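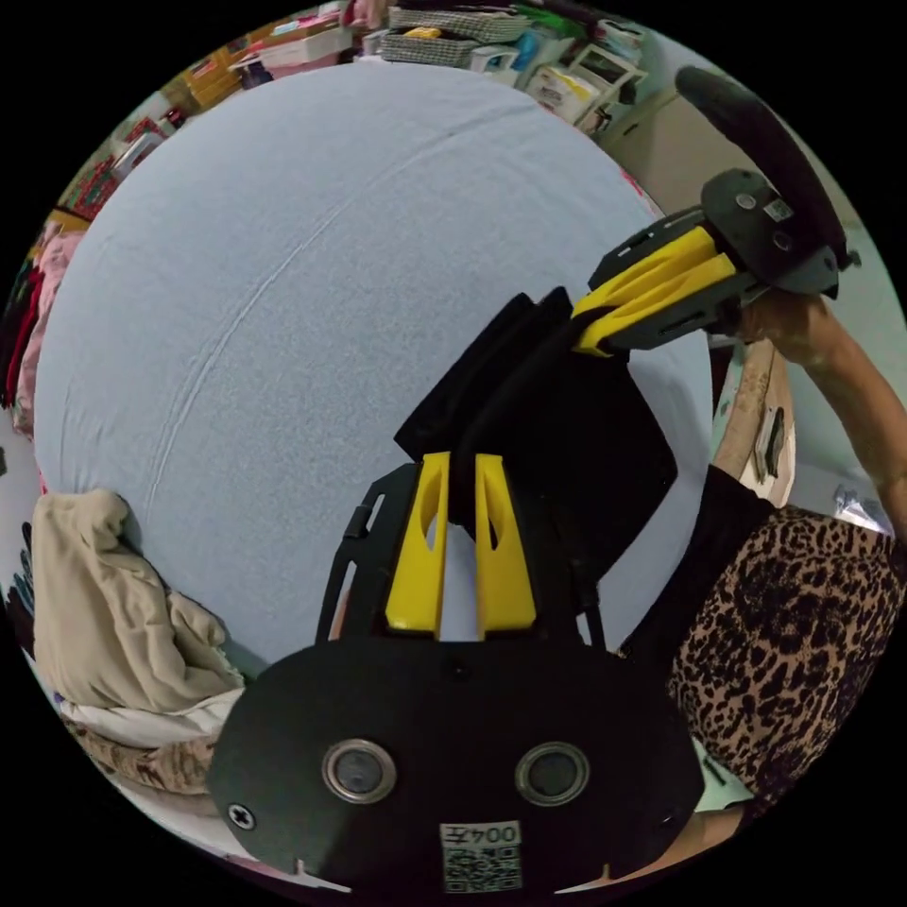 October
Kyung-tae Kong and Zohreh Rahimi

3. Bedding and reported sleep in shared housing

3.1 Setting

The survey was carried out in two residence buildings in Ulwood, both run by the same housing office. The older building, Nokley, has rooms that open onto a central hallway. The newer one, Plineck, has rooms in groups of four with a shared kitchen. Rent is the same in both. Heating is controlled by the building in Nokley and by the resident in Plineck, and this difference turned out to matter more than we had planned for.

Residents were invited by a paper notice left in the mailboxes. We had hoped for a larger group, but many people were moving in or out at the time, and 22 residents completed the full set of diaries. Those who dropped out did so mostly in the first days. We did not replace them.

3.2 Diaries

Each resident kept a sleep diary for 7 nights in their own bed with their usual bedding. They wrote down when they turned out the light, when they thought they fell asleep, how often they woke, and when they got up. In the morning they rated the night on a scale from 0 to 100, where a higher number meant better sleep. The scale was printed as a line with no marks between the ends. Ko (the earlier survey on which our form is based) used five labeled boxes, and we found in a trial that people tended to pick the middle box every time.

The diary also had a short section on bedding. Residents noted the type of sheet, the number of covers, and whether they had added or removed a cover during the night. Fabric was recorded from the care tag when there was one. When the tag was missing or worn, the entry was left blank and the resident was kept in the analysis for all other questions.

3.3 Room conditions

A small temperature logger was left on the nightstand, or on the nearest shelf if there was no nightstand. We did not measure temperature under the covers. It would have given a better picture of what the sleeper felt, but residents in the trial disliked having a wire in the bed, and one of them took it out and left it on the floor for most of the night.

3.4 Results

Residents in Nokley reported more changes of bedding during the night than residents in Plineck. Most of these were covers removed in the early part of the night, when the building heat was still on. Ratings were lower on nights with a change, though some of this may reflect that people who wake up are more likely to do something about their covers.

Sheet fabric showed no clear link with the ratings. Saturday nights were rated differently from the rest in both buildings, with later bedtimes and a wider spread of scores, and we report them separately in Figure 2.

Figure 2. Morning ratings by building, with Saturday nights shown apart from other nights.

Related items
Noise and waking in hallway-style residences
A trial of unmarked rating lines in sleep diaries
Heating schedules in Ulwood student housing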